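From: Beat Gasser, League Secretary
To: Club correspondents list
Date: Apr 30, 2023
Subject: Re: Pitch allocation and the revised play-off format

Dear Correspondents,

I write in reply to the message from the Dirkangate club, which is quoted below in full so that all clubs have the same text before them. The Management Board has considered the points raised and has asked me to set out its position before the fixture list is issued.

> Dear Secretary,
>
> Our members have read the draft format for the coming season and wish to record two concerns.
>
> The first is the proposal that the second-placed side should travel for the opening play-off game. Under the old rule it played at home. We finished second last season and our supporters regarded the home tie as a fair reward for a long summer.
>
> The second is the use of Kistbridge as the neutral ground for the final. The outfield there drains poorly on the third base side, and the journey is a long one for the northern clubs. We would ask the Board to look again at Bassey Park.
>
> We should also be glad to know whether the limit on registered players is to change.
>
> Yours faithfully,
> Correspondent, Dirkangate Baseball Club

On the first point, the Board has decided to restore the home tie. The draft was prepared on the understanding that both semi-finals would be held at a single venue, and that arrangement has been dropped. The second-placed side will therefore host the third-placed side, and the first-placed side will host the fourth. Each tie will be a single game of nine innings. If a game is stopped by weather before five innings have been completed, it will be resumed from the point of stoppage and will not be replayed from the start.

Clubs hosting a semi-final are reminded that they are responsible for the scorer's table, for changing rooms for the umpires and for light refreshments after the game.

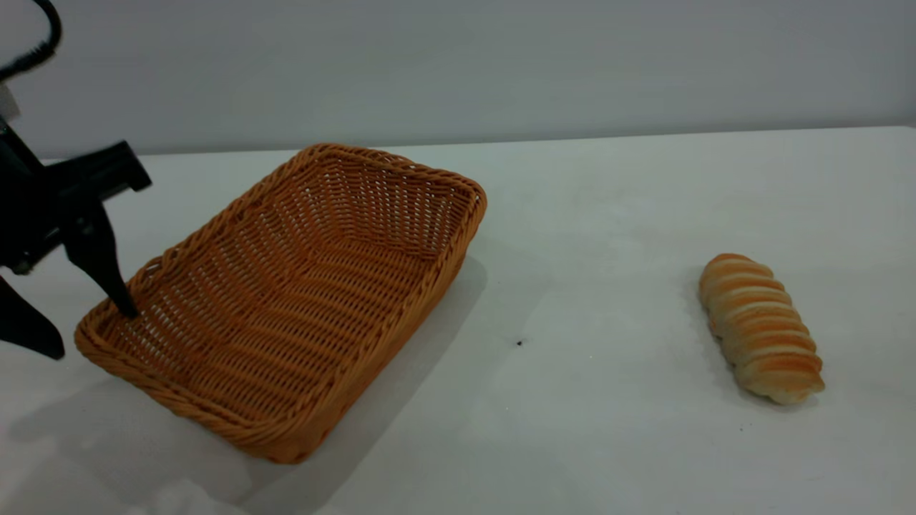
Bread roll and basket.

The refreshment allowance is unchanged from last season and should be claimed on the usual form, with receipts attached.

On the second point, the Board does not propose to move the final. Bassey Park was considered with care. Its permanent seating is limited to 800, and the final last August was watched by almost 2000 people. The paid attendance at Dirkangate's own semi-final was 1291, a figure of which the club may rightly be proud, and it is hard to see how a final could be held in a smaller ground without turning supporters away. The ground authority at Kistbridge has undertaken to relay the drainage behind third base before the season opens. The Board will inspect the work and will report to this list.

A coach will be provided from the north for players and officials of any finalist that asks for one. Requests should reach me within three days of the semi-final.

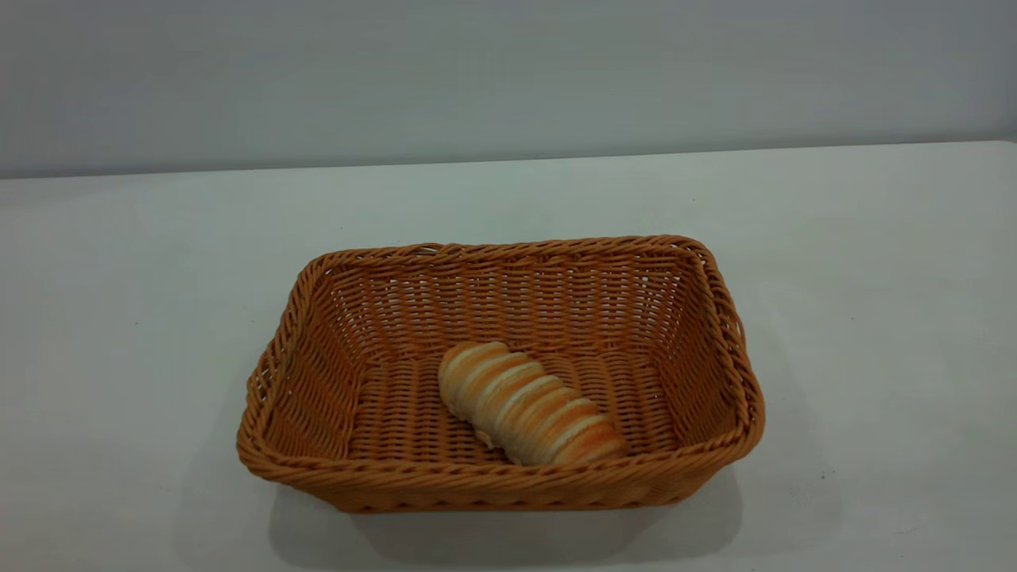

As to registration, the limit will remain at 19 players for each club. The Board received a proposal from Potumico to raise it, on the ground that pitchers are being asked to start too often in the closing weeks. There is sympathy for that view, but the smaller clubs were clear that they could not fill a longer list. The rule on rest days for pitchers has been tightened instead. A pitcher who completes more than six innings may not start again until four clear days have passed, and this will apply in the play-offs as it does in the regular season.

Umpires will continue to be appointed centrally. No club may approach an umpire directly about a play-off appointment, and any query about availability should be sent to this office.

The final text of the format will be circulated with the fixture list. Clubs wishing to propose a correction of fact should write to me directly and not to the whole list. Matters of principle may be raised at the general meeting in the normal way, provided that the motion has a seconder from another club.

Yours faithfully,

Beat Gasser
League Secretary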